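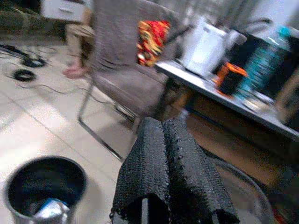 Room Reset Study – Project Report
Valentin Leblanc

1. Purpose

The project measured how long it takes to return a shared room to a known state after use, and which items account for most of the time. The work covered one room in the Millet building over a single term, ending in November.

2. Room and items

The floor is light beige tile. The items on the list were the table, the upholstered chairs, the metal trash bin, textiles left on furniture, containers left on the tabletop, and cables on the floor. Each item was given a target position on a floor plan. Anything not on the plan was logged as "loose".

3. Method

We ran 18 sessions. In each one a single person worked from the door inward and called out every item as it was handled. A second person wrote down the start and end times. The bin was emptied last. Cables were coiled, tied and hung on the wall hook – coils left on the floor did not count as finished.

4. Results

Total handling time was 3,942 seconds. Cables took 733 seconds of this, more than any other loose item. Chairs were quick to move but slow to align, and the tile joints were of little use as a guide as they run at an angle to our plan. Cloths draped over chair backs were missed in two sessions.

5. Limits

Two timers were used and they were not checked against each other until session 13. Earlier times were kept as recorded. Session 4 has no separate entry for the bin.

6. Next steps

Repeat with cable ties fixed to the table leg, and add chair marks to the floor plan.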